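How I Get a Fitted Look Out of a Plain Flat Sheet

I gave up on fitted sheets two winters ago, when the elastic went on the last good one and I was left with a drawer full of flat ones (mostly Cinden, plus a couple of odd ones I picked up on a trip to Lultanham). If you learn the corner fold properly, a flat sheet stays put just as well, and it folds up so much nicer in the closet!

What you need: one flat sheet, bigger than you think. Mine are a queen size on a full mattress, and that extra width is what makes this work. If your mattress is one of those tall ones with a topper, go up a size again. You want at least 10 inches to tuck on every side.

Start at the foot. Lay the sheet over the bed with the wide hem up at the pillow end, and get the overhang even left and right before you tuck anything. I skip this when I'm in a hurry and I always end up pulling the whole thing off again.

Tuck the bottom edge under the mattress, all the way across. Push your hand in flat, palm down, so you don't bunch the fabric up underneath.

Now the corner. Stand at the side of the bed and pick up the hanging edge a foot or so from the corner. Lift it straight up and lay it on top of the mattress, so you get a diagonal fold running down from the top. There will be a little tail still hanging below. Tuck that tail under. Hold the fold in place with one hand, drop the rest back down with the other, and tuck it in tight. Do the other foot corner the same way, then the two at the head.

My first few tries looked like a badly wrapped present, so don't worry if yours do too.

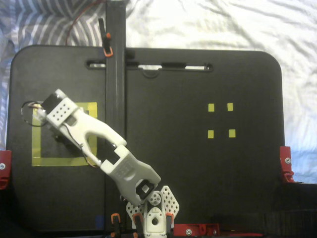

Home Basics, Issue 2, p. 10

About wrinkles. I don't iron sheets and I'm not going to start. What I do is take them out of the dryer while they're still a tiny bit damp, give each one a good hard snap, and put it straight on the bed. Then I smooth from the middle out toward the sides with my forearm. A spray bottle of plain water helps with the stubborn creases. Mist it, pull it snug, and leave the covers off till it dries.

If your corners keep working loose overnight, try tucking deeper at the foot and leaving the sides a bit easier. And if you've got a slippery Suvach mattress cover like mine, put a thin cotton blanket between it and the sheet. Mine hasn't budged since April.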